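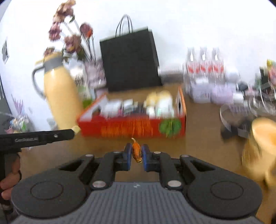 Small orange-and-brown piece held between two blue pads.

AnSci 548, Small Ruminant Health
Unit notes: Worm control in sheep and goats
Linnea Hägglund
February 2025

Why we don't treat by the calendar

Older advice was to drench the whole flock on fixed dates and move it to clean pasture the same day. It worked well for a while. The trouble is that the only worms left after treatment are the ones the drug did not kill, and on clean pasture their eggs have no competition. Do this several times a year and the resistant worms become the main population on the farm.

The part of the worm population that never meets the drug is called refugia. It includes eggs and larvae on pasture and the worms inside animals that were left untreated. Keeping some refugia slows resistance down. Most of what follows in this unit comes back to that.

The worm that matters most

Haemonchus contortus, the barber pole worm, lives in the abomasum and feeds on blood. Signs are pale gums and eyelids, weakness, and sometimes swelling under the jaw (bottle jaw). Scouring is not typical, which catches people out. An owner who waits for loose manure before acting may lose lambs first. Warm, wet weather favors the larvae. In dry spells they stay in the manure and come out in large numbers after rain.

Ewes shed more eggs in the weeks around lambing because their immunity drops. Lambs start grazing soon after and pick up the larvae that result.

Deciding which animals to treat

1. Eyelid color. Roll down the lower lid in daylight and match it against the FAMACHA card. Use the card itself, not memory. The score only tells you about anemia, so it is useful for barber pole worm and liver fluke and says little about other worms.

2. Body condition and manure. Thin animals and dirty tails go on the list for a closer look, even when the eyelids are a good color.

3. Fecal egg count. Take samples from the rectum or pick up fresh droppings. Press the air out of the bag, label it, and keep it cool. Do not freeze it. Eggs hatch if the sample sits in a warm truck, and the count will come out low.

Egg counts do not tell you everything. Immature worms lay no eggs but can still make a lamb sick.
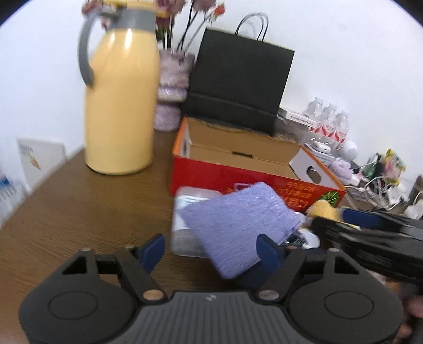 They also vary a good deal between animals grazing the same field, so one sample should not be taken as the flock average. A small share of the animals usually carries most of the worms -- this is what makes selective treatment possible.

Dosing

Underdosing is the most common mistake and it selects for resistance. Weigh the animals if you can. If you dose a group at one rate, split it by size first and set the dose for the heaviest animal in each part. A dose set for a 40 lb lamb is not enough for the bigger one standing next to it.

Check the drench gun before you start by squirting a few doses into a measuring cylinder. Put the nozzle over the back of the tongue. If the drench goes into the front of the mouth, some of it may bypass the rumen and the drug will pass through too fast.

Goats clear many dewormers faster than sheep and often need a different dose. Much of this is extra-label use, so the dose and the meat and milk withdrawal times have to come from a veterinarian. Do not give copper products to sheep on the strength of advice written for goats.

Checking that the drug worked

Sample the group on the day of treatment and again two weeks later for most drug classes. Your lab will give the exact interval. Compare the averages.

Worked case, Rustad flock:
Average before treatment: 2000 eggs per gram
Average after treatment: 100 eggs per gram
Reduction: (2000 - 100) / 2000 = 95 percent

A result like this sits right at the usual cutoff. Retest before relying on that drug for another season, and check the dosing records, since a faulty gun gives the same picture as early resistance.

New arrivals

Quarantine bought-in animals off pasture, treat them on your vet's advice, and do a follow-up count before turning them out.

Reading for March: the case notes by Éabha Hayes on the Vekorach goat herd. Bring a calculator to the lab session.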